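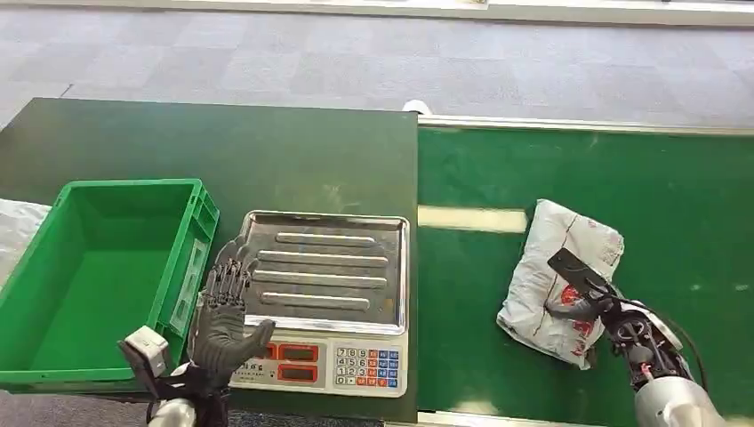
Progress report to the Testent fund, 4/4/20
Prepared by Karthikeyan Iyer for Shona Halliday

Repair and recording of the chapel at Cotthorpe

Since our last report in January the works on the north side are finished, except for the gutter. The old cement was taken out by hand from 30 metres of wall joint and lime mortar was put in its place. The contractor, Warrier, asked for 4 extra days because of frost, and I agreed to it.

When the plaster behind the pulpit was opened we found a blocked doorway with a pointed head. Our architect thinks it is of the fourteenth century – she wishes to see the other face before she writes this down. The stones are left open for the moment and covered with breathable sheet.
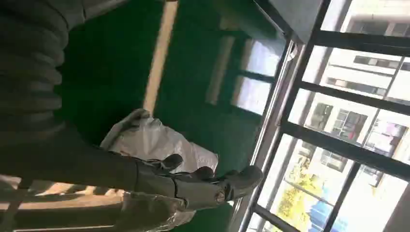
White plastic bag held in the robotic hand.

The recording of the floor slabs goes more slowly. We have drawn 37 of the 60 slabs. Those under the pews are waiting, as the pews can be moved only when the joiner is present. Two inscriptions are in Welsh and I have sent the rubbings to a reader.

Spending is inside the budget. The saving on scaffold hire was used for the frost days, and I ask your permission to keep what remains for the gutter. The invoice from Skestis for the lead is not yet received.

Visitors cannot enter at present, but the churchyard path is open. For the next period we plan the gutter, the remaining slabs and a decision on the doorway – to show it or to close it again. I would be glad to have your opinion on this before the plasterer returns.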